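Okay, reopening this one because the newsletter export is still eating my footnotes. Same setup as before: Pastetley on the office machine, the Willonthorpe layout, 74 pages in the April file. I cleared the cache like Heather Ruddock told me to (twice!) and it made no difference at all.

What I get is this. Notes one to 35 come out fine. From 36 on, the little numbers are still in the text but the notes themselves are gone, and the page just ends early with a big white gap. No error. The log says "completed" and gives me 1,608 lines of nothing useful.

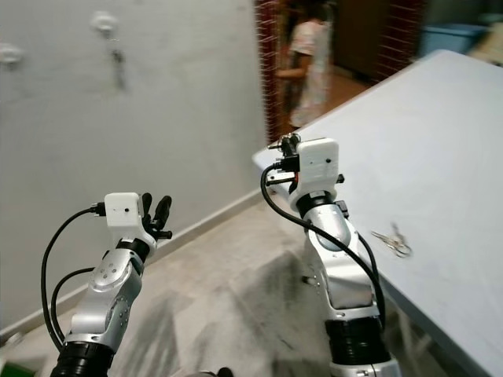 Two robot arms by a gray table

Tried so far:

- exported without pictures — same gap
- swapped the body font for Evau — same gap, uglier page
- split the file in half and exported each half — all the notes came back!

So I got pretty excited about that last one, but then the page numbers start over in the second half and the index is garbage. I can't send it to Stefanou for printing like that.

Update, 4:20 pm: Grigoris Petridis had me turn off "keep notes with paragraph" and export the whole thing again. Now I'm getting notes up to 52. Better, but I still need the rest. He thinks one of the long notes is too tall for its page and everything behind it gets dropped. I'm going to cut note 53 down and try again after dinner.

Please leave this open for now. Also, can somebody tell me where the old export settings are saved?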